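Home | Machines | Hands and grippers | Chores tested | Spares | Contact

Onumano two-arm kitchen unit: what it can and can't do yet

Reading time: 7 minutes

Updated Aug 29, 2026

The Onumano is a two-armed machine for work at counter height. We sell it to care kitchens, staff canteens, small workshops and the odd private house with patience. People who ring us nearly always want to know the same thing: can it do the washing-up? The short answer is that it can do parts of the washing-up, slowly, in a kitchen that has been set out for it. This page gives the longer answer, along with the specification, the hand options and what comes in the crate.

What it is

Two arms on a single body, with cameras at head height and a choice of end fittings. The standard fitting is the Boltik, a two-finger gripper. The other is the Fang, a four-fingered hand with a thumb. Both fit the same wrist and can be swapped with the supplied key in a few minutes. The control software is called Visenell and runs on a separate box that has to stay within cable reach.

The machine doesn't climb stairs. It will cross a door bar if the bar is low and the approach is straight. It needs a clear strip of floor in front of the worktop, and it should be parked square to the job before a run begins.

Dishes

Plates are the best developed job we have. In July we ran the Boltik on one task only, taking a plate from a pull-out wire rack and putting it on the worktop. It was given 300 attempts with a mixture of side plates and dinner plates. It finished 113 of those with no help of any kind. In the rest, a person either moved the plate a little, stopped the run or took over with the hand controller. Actual breakages were low, as most failures were the gripper closing on nothing or the plate catching on a wire as it came up.
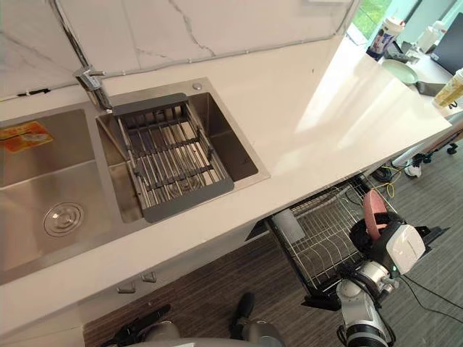

Fergus Strachan, reading those figures, wrote that a score like that would get a kitchen porter sent home before lunch, and that he would want to see it doubled before he let one near his own crockery. We think that's a reasonable view. It is also why the machine is sold with the hand controller in the crate and why we don't describe it as a dishwasher.

The average successful plate took 36 seconds from the start of the reach to letting go. A person does it in two or three. Most of the time goes on lining up, and we could make the reach faster, but a fast reach that misses will knock over the next plate along, so the default speed stays low. You can raise it in Visenell under Motion, then Arm limits. Please don't do this in the first week.

Cups are harder than plates. The Boltik can hold a plain straight-sided cup well enough by the rim. Handles confuse it, and stacked cups come up together. Glasses are not supported on either fitting. Cutlery is not supported either, apart from large serving spoons, which it will drop into a container if the container is wide and heavy enough not to tip.

Scrubbing a pan is beyond it. It can hold a brush and move the brush in circles, and we have a demonstration of that which looks good, but it has no sense of whether the pan is clean. We have left it off the list of supported jobs.

Wiping down

Flat worktops, yes. The machine will wipe an area you have marked in the software, going round anything tall enough for it to see. It misses the strip along the wall and the last hand's width at the corners. Thick liquids get spread about. Crumbs are pushed to the edge, and from there they go on the floor unless someone has a tray ready.

Wiping round taps and sink edges is listed as experimental. It works on some sinks. Deep basins are a problem as the forearm meets the front edge of the worktop before the cloth gets to the bottom.

Shop-floor jobs

The workshop customers tend to be happier than the kitchen ones. Their parts are all the same shape and arrive in the same place, and nobody minds if the machine spends an afternoon on them. Supported jobs are moving like-sized parts from a tray to a fixture, turning a part over, pressing a start button, and sorting two kinds of part by outline. Sorting by colour works under steady light and goes wrong near windows late in the day.

It won't drive screws to a set tightness. It won't handle anything oily. Sheet material bends in ways the software doesn't expect.

Choosing between the Boltik and the Fang

Buy the Boltik first. It has fewer moving parts, it is easier to clean, and nearly all the supported jobs were developed on it. It closes from two sides and that suits plates, box edges, cloths and most machined parts.

The Fang is for people who want to try things we haven't. It can wrap round a bottle or a roll, and it can steady an object with the thumb while the other arm does the work. It is also slower to set up. Each finger has to be zeroed after every swap, and if you skip that the thumb comes in early and pushes the object away before the fingers have closed.
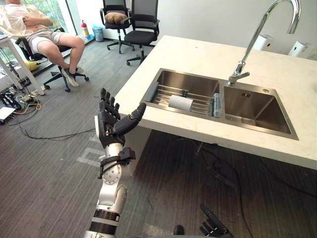 Zeroing is done with the palm facing a clear space, from the Visenell hand menu. Run it twice on a new hand. The second pass often shows a small difference in the little finger, and it should settle by the third day of use. If it doesn't, send us the log file and we will tell you whether the tendon needs taking up or the hand needs to come back.

Neither fitting is waterproof. Splashes on the outer casing can be wiped off, but don't put either one under a tap or into a filled sink. Gloves are available for the Fang. They help with damp work and make it noticeably clumsier with thin edges, so we suggest taking them off for plates.

Setting up the room

Allow a full day. Most of it is moving things. The machine does better with racks that slide out fully and stay out, worktops cleared back to what is needed for the job, and light that doesn't change much. A strong window at the end of the counter is the commonest cause of poor results in private kitchens, and a plain blind usually sorts it out.

Keep people out of reach of the arms during a run. The stop button is on a lead and should be in somebody's hand or on a surface beside them. The machine slows down when it detects a person, but it can't be relied on to see a child or a pet, and it must not be run where either can get to it.

Battery life is 60 minutes of steady arm work. Most customers leave it plugged in.

In the crate

Body with two arms fitted
Two Boltik grippers (or two Fang hands, if ordered)
Control box and leads
Hand controller
Stop button on lead
Wrist key
Printed setting-up guide
Spare finger pads for the Boltik

Not included: blind, racks, cloths, Fang gloves, floor tape.

Should you buy one yet?

For a workshop with one dull repeated job, quite possibly. Send us a short video of someone doing the job by hand and a couple of the parts, and we will try it here and give you our results, good or bad.

For a canteen or care kitchen, only if there is someone on the staff who wants to look after it. The kitchens that have kept theirs all have one person who parks it, starts it and knows what it's likely to get wrong. Where that job was shared out between everyone, the machine ended up in a cupboard.

For a private house, we would say wait, unless you enjoy this sort of thing for its own sake. It will not save you time this year. We offer hire by the month, and the hire charge comes off the price if you decide to keep it.

Software updates are free for as long as you own the machine. The next one deals mainly with plates touching each other in the rack — at present it tends to see two as one thick one.

Comments (4)

Aslak Kvam
We've had ours on tray-to-fixture work since spring and it's been fine. Slow, but it goes on while we're at lunch. The wrist key is a bit soft, I'd ask for a second one when ordering.

Saimi Karppinen
Does the blind advice apply to north-facing windows? Our kitchen is bright but never gets direct sun. Also, can you fit one Boltik and one Fang or do they have to match?

Mikkel Hallgrímsson
Saimi, you can mix them. We run the Fang on the left to steady things. You have to set each wrist separately in Visenell and it forgets the setting if you pull the power, so save it first. No idea about the window.

Villads Kárason
Hired one for a month and sent it back. No complaints about the company, they told me it would be slow and it was. I'd try again when it can do cutlery, that's the part I hate.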